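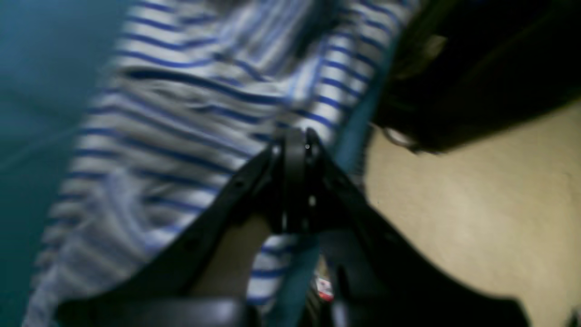
Page last updated: 3 September 2020

The historical novel has long relied on the archive, but few writers have used it as patiently as Shahla Ahmadpour. Her fourth novel, The Salt Ledger, is set in the port of Dravadau during the last years of its customs house, and it draws on letters that lay unread in the Dukville town library for almost 100 years. Undus Press published the book in April.

The story follows two clerks who discover that their accounts do not agree. One suspects theft. The other suspects that the harbor itself has been sold without public notice. Ahmadpour lets the dispute unfold through invoices, petitions and short domestic chapters, and she trusts the reader to notice when a figure changes from one page to the next. 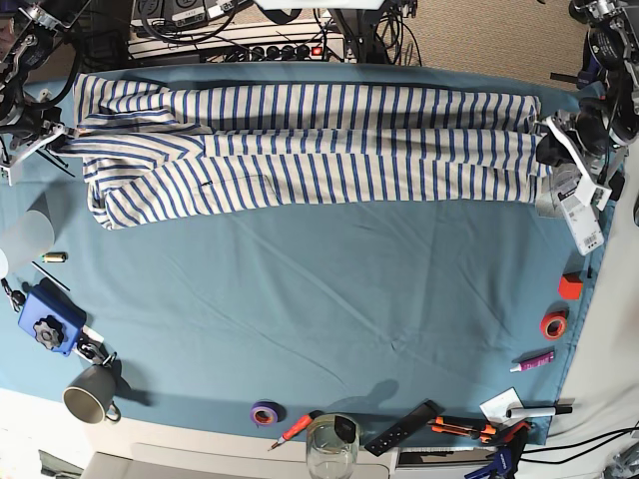 The letters came to her by way of a librarian who was preparing them for storage. Ahmadpour had gone to Dukville to read shipping records for a different project, which she has since set aside. She copied the letters by hand over two winters and has said that the voice of the younger clerk was settled before she had a plot.

Critics have compared the novel with her earlier Barasa, a family story told over a single summer. The new work is slower and more crowded, and its middle section asks a good deal of anyone unfamiliar with the salt trade. The closing chapters, in which the older clerk testifies before the port council, are the strongest she has written.
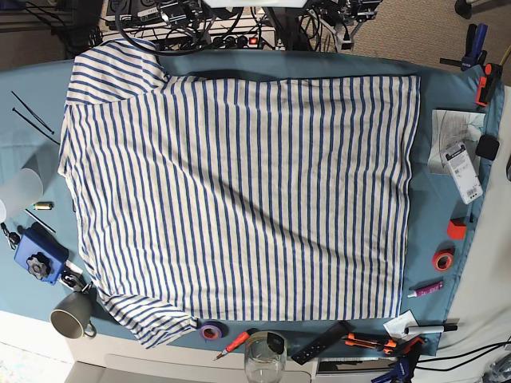 Do readers need to know Barasa before starting The Salt Ledger?

The two novels share no characters or events and may be read in either order.

Undus Press will issue a paperback next spring with a map of the port and a short essay by the author on her sources. A reading guide for book clubs is available from the publisher on request.
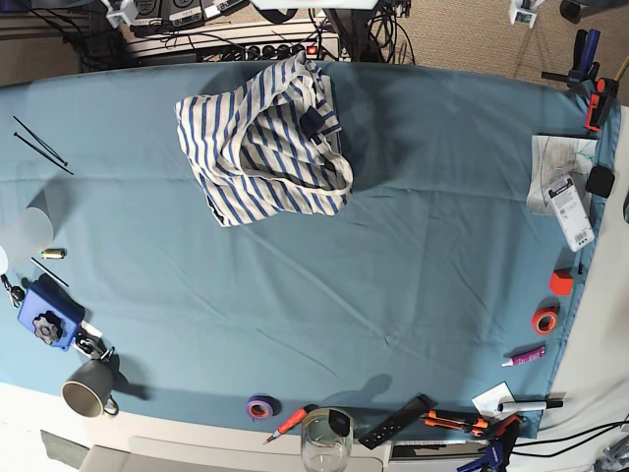 Striped garment on a teal-blue cloth.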